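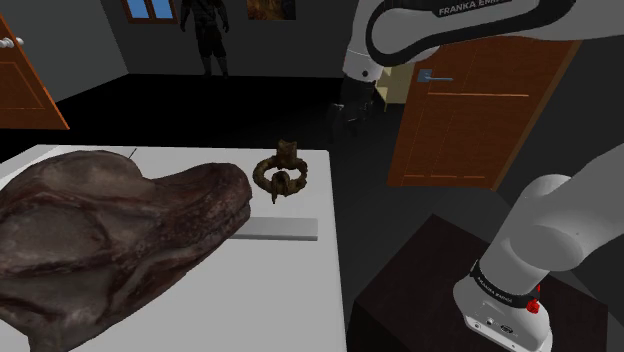
Most groups I have run for lose track of food somewhere in the second session. Somebody writes "rations x 10" on a sheet, and the number stays at 10 until the campaign ends. If you want supplies to matter, the fix is to stop treating food as a number and start treating it as things the party can point at. A huge, lumpy brown hunk of what might be raw or cured meat, lying on a white table, gets more of a response from players than any amount of rations. They want to know what it came from, and whether it's safe to eat. The steps below are how I set up a supply track for my own hex crawl, set in the marshes outside Tivetstead. It should work with any system that has some kind of carrying limit.

What you need

A stack of blank index cards, a pencil, 2 six-sided dice, and a map with travel distances marked on it. You don't need to change your character sheets.

Step 1: Write the supply cards

Each card is one item of food. Give it a name, a short physical description, and a size of Small, Large or Huge. A Small item feeds one character for one day. A Large item feeds the whole party for one day. A Huge item feeds the whole party for three days, but one character has to carry it and can't carry a pack as well.

Keep the description to one line. "Smoked eel, tied with red string" is enough.

Step 2: Set the spoil number

Write a number from 2 to 10 in the corner of each card. Dried and salted food gets a low number, and fresh food gets a high one. At the end of each travel day, roll both dice once for the whole party. Any card with a spoil number equal to or higher than the roll goes bad. Hardtack with a spoil number of 2 almost never goes. A fresh catch at 10 almost always does, so the players will eat it first.

One roll covers everything. I tried a separate roll for each card and it took too long.

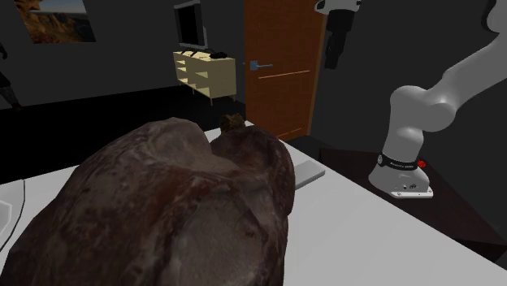
Step 3: Decide what hungry means

A character who misses a day of food can't recover hit points that night. After two days in a row, they roll physical checks at whatever your game's standard penalty is. I stop there. Starvation rules that kill characters make for a bad evening, and the players usually turn back before it comes to that.

Step 4: Let the party forage

Foraging takes half a travel day. The character with the best survival skill makes a check, and on a success you draw a card from a face-down foraging pile. Make a separate pile for each type of terrain. My marsh pile has a lot of roots and birds. My hill pile, which covers the road up to Enari, is mostly goat and berries.

Put a few bad cards in each pile. On a failed check, draw anyway, but don't let the players see the spoil number until the end of the day.

Step 5: Price the market

Towns should sell food by the card. In my game, the Taşdemir trading house in Brurnley sells Small cards for two coppers and Large cards for ten. Huge cards aren't sold there at all - the players have to hunt for them.

Adjusting it

If your party has more than five characters, count a Large item as half a day. If they have a wagon, drop the carrying rule for Huge items and make the wagon a problem in some other way, such as mud or a broken axle.

Spells that create food will break this. I allow them, but the caster has to give up a slot before the spoil roll is made. Check with your players first if someone has already picked one of those spells.

I keep used cards in an envelope and shuffle them back into the piles between sessions. Spoiled cards go back in too.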